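工单 709：Zillano 输入法更新后，共用工作站无法登录库存系统
提交人：Rehema Mushi
处理人：Tiina Kettunen
地点：Sturirdale 仓库，二楼收货办公室
优先级：中
状态：已解决，观察期内

问题描述（提交人填写）
周六早班开始后，收货办公室的工作站登录 Hukamari 库存系统一直提示“用户名或密码错误”。我的账号和夜班交接账号都试过，结果一样。同样的账号在一楼的机器上可以正常登录。前一天下班时这台机器还没有问题。系统托盘里多了一个输入法图标，以前没见过，不确定有没有关系。收货单暂时手写，下午需要补录。

处理记录

08:20 Tiina Kettunen
已收到。请先不要继续尝试登录，连续失败 5 次账号会被锁定 30 分钟。请确认三件事：登录页面左下角的版本号；在记事本里输入自己的用户名，看显示是否正确；大写锁定灯是否亮着。

08:34 Rehema Mushi
版本号是 224。用户名在记事本里显示正常，大写锁定灯没亮。夜班交接账号已经锁了，我的还能用。

08:41 Tiina Kettunen
版本号正确，和一楼一致，排除客户端版本问题。后台日志显示，两个账号的失败原因都是密码校验不通过，请求已经到达服务器，所以网络也没有问题。夜班交接账号已手动解锁。
请在记事本里依次输入以下字符并把结果贴回来：
@ # _ - " ' / ?

08:52 Rehema Mushi
贴回来的结果：
" £ ? / @ - & _
和我按的不一样。字母和数字都正常。

08:58 Tiina Kettunen
原因基本可以确定。字母和数字正常、符号错位，说明系统当前的键盘布局和实际键盘不一致。密码规则要求至少包含一个符号，登录框又不显示明文，所以看上去像是密码错误。用户名里没有符号，因此不受影响。
请打开“设置 > 时间和语言 > 语言和区域”，查看已安装的键盘布局。

09:10 Rehema Mushi
列表里有 2 项，一项是原来的美式键盘，另一项叫“Zillano 扩展布局”。默认是后面这一项。

09:15 Tiina Kettunen
查了更新推送记录，Zillano 输入法昨晚自动更新，新版安装程序会附带安装扩展布局，并且把它设为默认。这台工作站在推送范围内，一楼的机器不在，所以只有二楼出现问题。
请按以下步骤操作：
1. 把美式键盘移到列表第一位。
2. 删除“Zillano 扩展布局”。
3. 注销并重新登录 Windows。只关闭窗口不会生效，登录界面会继续沿用旧设置。
4. 重新在记事本里输入上面那串符号。

09:31 Rehema Mushi
符号都对了，我的账号可以登录。重启后又试了一次，登录正常。但夜班交接账号登录 Windows 之后，那个扩展布局还在。

09:38 Tiina Kettunen
布局是按 Windows 用户保存的，每个用户都要单独删除。我会远程处理剩下的用户，请保持机器开机，不要锁屏。

10:05 Tiina Kettunen
远程处理完成。这台机器上所有本地用户的扩展布局均已删除，欢迎屏幕的默认布局也改回了美式键盘。Zillano 输入法本体保留，中文输入不受影响。已在更新策略里关闭该组件的自动安装。

10:12 Rehema Mushi
收到。另外问一下，Bai 分拣点下个月要换一批键盘，会不会遇到同样的问题？

10:26 Tiina Kettunen
换键盘本身不会改变系统布局，但新键盘的印字如果和系统设置不同，现象会一模一样。验收时请先核对键帽上的符号，再看系统里的布局名称。主要看数字 2 键和回车键旁边的符号，美式键盘的 @ 在数字 2 上。

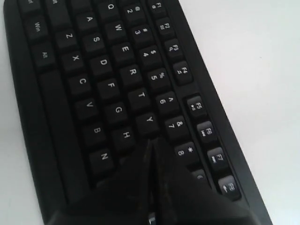 图1：黑色键盘，键帽为白色印字。

10:40 Rehema Mushi
明白，我转给 Bai 那边。上午的收货单已经开始补录。

13:50 Rehema Mushi
补录完成，期间没有再出现登录失败。只有一张单子的备注里把“/”写成了“?”，是早上用错误布局录到其他表格里的，已经改正。

14:05 Tiina Kettunen
好的。请通知夜班，如果再次提示密码错误，先在记事本里检查符号，不要直接申请重置密码。上午在错误布局下改过密码的用户，需要联系我单独重置，否则用正确布局会登录不上。目前日志里没有看到改密记录。

处理结果
根本原因：Zillano 输入法自动更新时附带安装扩展键盘布局，并将其设为默认，导致密码中的符号输入错误。
解决方法：逐用户删除扩展布局，恢复美式键盘为默认，关闭该组件的自动安装。
影响范围：Sturirdale 二楼收货办公室工作站一台。
遗留事项：三月的更新窗口之后复查推送策略是否仍然有效。负责人 Tiina Kettunen。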